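3.2 How stale are shared listings?

The first result surprised us, and we think it is the most useful thing in this paper. When a home goes under contract, the listing agent updates the local listing service. The listing service then passes the change to every partner site that shows its homes. On paper this takes minutes. In our sample it often took days, and the delay depended far more on which site was receiving the record than on which agent had sent it.

We followed 1605 listings in the Nadar and Delley districts of Rovcombe from the moment they first appeared until they were withdrawn or sold. For each listing we stored the source record and every public copy we could match to it. Matching was done on parcel number where a site showed one, and on street address plus floor area where it did not. Of the full set, 898 listings had at least one public copy that still read "active" after the source record had changed to "pending" or "closed." That is more than half! Even those of us who had worked in brokerage offices expected a much smaller share.

Not all of these late copies matter equally to a buyer. A page that lags by an hour does little harm. We therefore set aside a smaller group that we call dead listings, meaning homes whose public copy was still marked active a full week after closing. There were 159 of them. Dead listings were rare in Delley and common in Nadar, a pattern we take up again in Section 4, where we look at the older feed software used by the Nadar offices.

Photos turned out to be a story of their own. Most receiving sites store the text fields and the photo set separately and refresh them on different schedules, so a listing could show a corrected price beside last season's photos, or new photos beside the old price. We had not planned to study this, but it came up so often during coding that we added a field for it halfway through and went back over the earlier records.
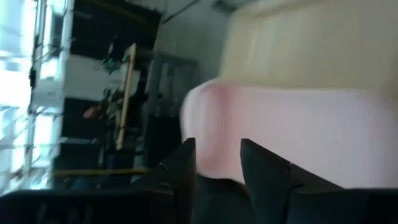 Does a late status change mean that the listing agent was slow to report the sale?
In most cases the agent had reported on time. The source record usually carried the correct status, and the delay came in between the listing service and the receiving site.

This matters for how blame gets handed out. Buyers who call about a home that is already gone tend to assume that the agent left the page up to collect phone calls. Several agents told us they get accused of this, and they were delighted that someone was finally measuring it. One office manager in Nadar had been keeping a paper log of such calls for years and let us read the whole thing, which helped a great deal when we were deciding what to ask in the survey.

3.3 What the disclaimer does

Nearly every page in the sample carried a notice saying that the information was believed to be reliable but was not guaranteed. We wanted to know whether readers take anything from it. Dalia Ramadan wrote three versions of the notice for the Sulavgate test pages. The first was the standard wording. The second was the same text with the time of the last update added at the front. The third was a single short sentence that gave the update time and told readers to confirm the status with the listing office.

The standard wording did almost nothing. Readers who saw it were no better at judging whether a listing might be out of date than readers who saw no notice at all. Adding the update time to the front helped a little. The short sentence did best by a clear margin, and readers could often repeat it in their own words at the end of the session. We find this very encouraging. A receiving site already has the update time in its records, so printing it costs next to nothing.

Murray Pirihi coded the open answers. Many readers took "not guaranteed" to be about the price, or about the size of the rooms, and very few connected it with whether the home was still for sale. Some thought it was a warning about the condition of the building. A few said that they never read gray text.

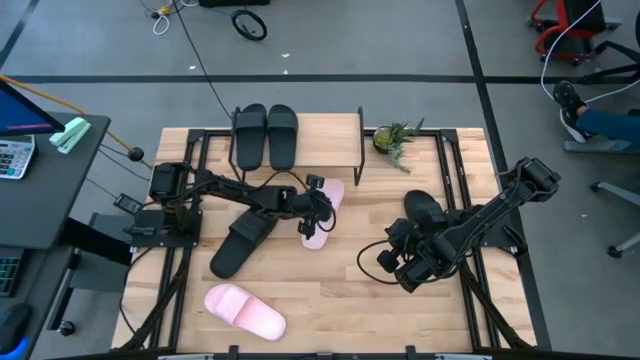 Figure 3. Wooden tabletop with two black robot arms, slide sandals, a small shelf and a potted plant.

We should be plain about the limits of this part of the work. Readers knew that they were taking part in a study, and people in a study read more carefully than people who are hunting for a home late at night on a phone. The true effect of the short notice is probably smaller than the one we saw. The test pages also showed one listing at a time, while real searches put many on the screen at once, with the notice placed far down at the bottom. We would love to see the test repeated on a live search page, and we have made the wording of all the notices available for anyone who wants to try it.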